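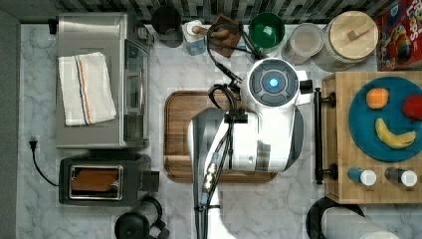
4.3 Repeating the Clinach counter trial

The Clinach write-up claims 62 good grasps in a row on a cluttered kitchen counter. Treat that number with care. Chibuzor Akinola reran the method at Usetau and got 46 before the first drop.

1. Park the arm over the cutting board and wait for the joints to settle.
2. Check the cables along the arm for slack. Turn the wrist by hand through its full range.
3. Load the Dilov policy. Do not retune it between runs.
4. Start the log, then run the full set without stopping.
5. Score every attempt, including the ones you would like to throw out.

Note: The paper never says who reset the counter or how closely. Write down both.

Caution: Keep hands off the counter while the arm is live. The soft stop is slower than the paper suggests.

If your score beats 62, send the raw log to Tamunoemi Onyeka before you tell anyone.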